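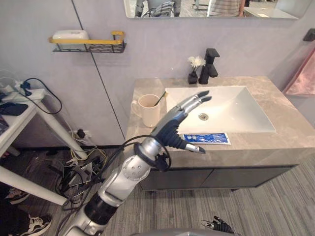

White flowers by the faucet, toothbrush in its mug.

I gave myself one evening to get the bathroom counter under control, and it took 10 minutes! (The drawer is another story, I'm saving that for the weekend.) My rule is that only what I use every day gets to stay out, plus one pretty thing. Jalen Haddad wrote in after the August issue to say he keeps his toothbrush in an old coffee mug, and I'm a convert.

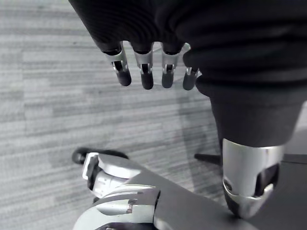

Down at carpet level.

Floors come last for me, always, once everything up top has found its spot.

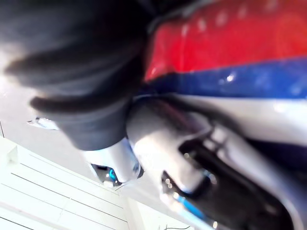

How often should I wash the toothbrush mug?
Once a week with hot soapy water is plenty, and let it dry upside down.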